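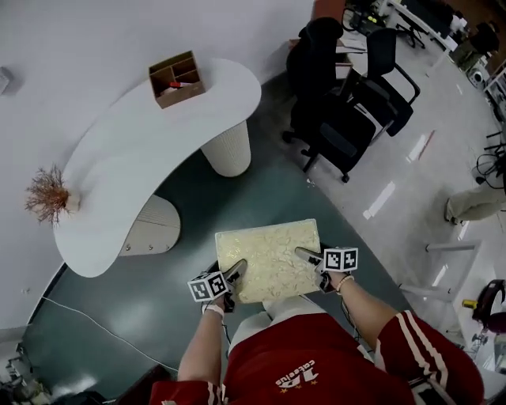 Water Uptake in Worktop Offcuts
Project report, 2022-05-09

1. Method
Offcuts from two suppliers, Esell and Gatti, were cut to 100 mm squares and dried in December. Each was weighed, placed in tap water for 8 hours and weighed again. Edges were left unsealed.

2. Results
The heaviest Gatti piece went from 883 g to 891 g. The Esell pieces took up less – see Table 2.

3. Limits
The balance reads to 1 g, too coarse for the thin pieces. Edge sealing was not tested.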